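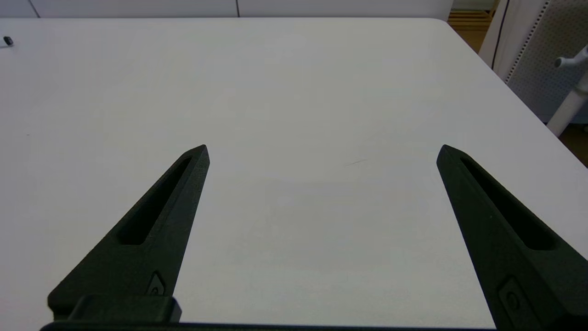

White tabletop, lots of bare space.

Re: [tidydesk] Things that live on the table

Hi all,

Killian Charpentier wrote:
> My work table is a swamp again. I pulled 51 pens out of
> the mug by the window and half of them were dead. How do
> the rest of you keep a big white table clear? And does
> anyone let snacks stay on it?

Oh Killian, 51! I feel so much better about my own mug now (mine came to 59, and I'm including the golf pencils). I went through the same thing when we moved into the Falcombe office in April, and what finally worked for me was picking two things that get to stay out and putting everything else in a drawer. Mine are a marker and a pack of gum. That's the whole list!

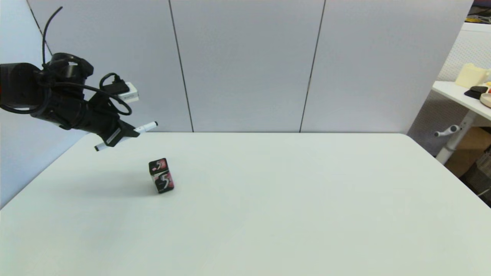
Marker, black cap, and the 5 gum standing on end.

The gum stays because I chew when I'm thinking, and if it goes in the drawer I open the drawer, and then I'm in there for ten minutes sorting paper clips. I like it stood up on its narrow end, takes hardly any room that way.

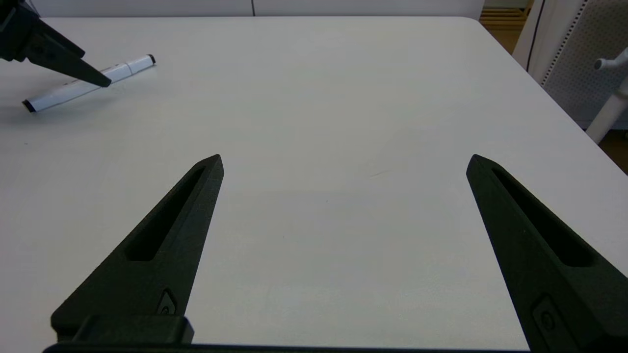

As for the marker, one is plenty – I used to keep a whole row of them and they just rolled off the back. Lay it down flat with the cap pushed on hard, and throw it out the day it starts to squeak. White tops do show every little ink dot, so I wipe mine before I go home, plain water first and a drop of dish soap if that doesn't do it.

Does anybody from the Skakham crowd still have that drawer divider pattern? I lost my copy.

Vidal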